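Camp Kitchen Box: Cleaning, Repair and Storage Between Trips
Ekeo Youth Outdoor Group - equipment notes for leaders and parents

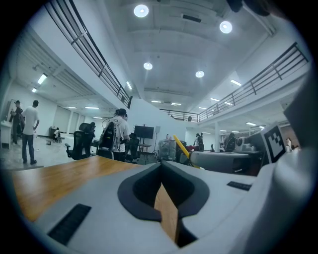 Wooden tabletop, orange-brown grain.

These notes cover the patrol kitchen boxes only. Tents, tarps and lanterns are on a separate sheet. Whoever signs a box out after a camp takes it home, cleans it and returns it to the Skerell Road storage room before the next planning meeting. Older youth should do most of the work, with an adult handling fuel and bleach.

Unpacking

Empty the box completely. Wiping around the contents leaves crumbs in the corners, and mice will find them. Lay everything out on a table covered with newspaper or an old sheet and check it against the list taped inside the lid. Write missing items on the back of the list in pencil. Do not replace them from your own kitchen without telling the equipment leader, or the lists stop matching.

Opened food does not go back to storage. Sealed tins may stay if they are undented and in date. Salt, sugar and spices go home with someone or into the garbage.

Aluminum pots

Soak burnt-on porridge or rice overnight in warm water with a spoonful of baking soda, rinse, then scrape with a wooden or nylon spatula. If the inside has gone dark, boil water in it with a few tablespoons of white vinegar for ten minutes and rinse well. Baking soda can darken aluminum if left too long, so one night is the limit.

Soot on the outside is mostly cosmetic. Remove whatever comes off with a wet cloth and dish soap and leave the rest. Before the next fire, a thin coat of liquid dish soap on the outside of the pot makes the new soot wash off easily. Keep it well below the rim.

Do not put these pots in a dishwasher. The detergent dulls and pits the metal.

Cast iron

Each box has one frying pan, 33 cm across. Scrub with hot water and a stiff brush. A little dish soap is fine; soaking is not. Dry it on a burner over low heat until no moisture is left, then rub in a very small amount of canola oil with a rag and wipe it off again as though you had made a mistake putting it on. A sticky pan has too much oil in it.

For rust spots:

1. Rub with fine steel wool until the metal is grey.
2. Wash, rinse and dry on the burner.
3. Oil thinly inside, outside and on the handle.
4. Bake upside down at 450 F for one hour, with foil on the rack below.
5. Leave in the oven until cool.

Repeat if the surface looks patchy. Golnar Salehi does two rounds as a matter of course and her pans hold up best.

Cutting boards

Plastic boards: wash, then soak in diluted bleach (one teaspoon of plain unscented household bleach in three cups of cool water) for two minutes. Rinse and stand on edge to air dry. Boards with deep knife grooves should be retired.

Wooden boards: wash and dry both faces straight away. Wetting one face and leaving the other dry is what causes cupping. Once dry, sand any raised grain lightly with 220 grit and apply food-grade mineral oil. Vegetable oil goes rancid. The same oil works on wooden spoons.

Raw meat goes on the red plastic board at camp and nowhere else. Please do not reassign the colours.

Knives

Wash by hand, dry, and return to the cardboard sleeves. Sleeves are made from cereal box folded over the blade and closed with packing tape along the open edge. Make a new one when the tip pokes through.

Sharpening is done once a year, in March, by Sepehr Kiani. If a knife is bad enough to need it sooner, tag it and leave it out of the box. A few strokes on a honing rod will usually carry it to the end of the season.

Stoves

Disconnect the fuel cylinder outdoors, away from any flame. Cylinders are never stored in the box. Wipe the drip tray with hot soapy water and clear the burner ports with a wooden toothpick. Metal wire enlarges the holes.

Check the rubber O-ring at the connection. If it is cracked, flat or shiny, replace it. To test for leaks, reconnect outdoors, brush soapy water on the joint and open the valve with the burner unlit. Growing bubbles mean the stove is out of service. Tie a red tag to it and tell Firouzeh Dehghan. A new two-burner stove cost us $141 last time, and an O-ring is under a dollar.

Do not oil the valve.

Water jugs

The collapsible Jukano jugs smell of plastic when new and of worse things when put away damp. Fill with water and two tablespoons of baking soda, shake, stand overnight, rinse twice. Dry with the cap off and a clean wooden spoon through the neck to hold the sides apart. This can take several days in a cool basement. Store with the cap off, in the mesh bag.

The box itself

The plywood boxes need a wipe with a damp cloth, an open lid for a day, and a look at the hinges. Loose hinge screws are the most frequent repair. If a screw turns without biting, remove it, pack the hole with wooden toothpicks dipped in carpenter's glue, snap them off flush, let the glue dry overnight and drive the screw back in by hand. If the hole has gone through, use a machine screw with a washer and a nylon lock nut.

Rope handles wear where they pass through the wood. Replace with 10 mm braided rope and melt the cut ends. Round over the edge of the hole with sandpaper first - the sharp edge did the damage.

Packed weight should not exceed 40 lb. Weigh yourself on a bathroom scale with and without the box. If it is over, take out the spare griddle, then the second kettle.

Repacking

Heavy items low and in the centre. Pots nest with a tea towel between each. Dish soap goes in a zip bag, standing up. Put the matches in their screw-top jar and the first aid pouch on top, where it can be reached without moving anything. Everything must be dry. If in doubt, leave the lot out another day and return it late.

Write your name and the return date on the tag. Anything left to buy goes on the sheet by the storage room door. Smaranda Olteanu orders from it at the start of each month, so items added after that will wait.

Last updated: 8/29/21

Contact: I-hsuan Fu, equipment leader | © Ekeo Youth Outdoor Group | Back to top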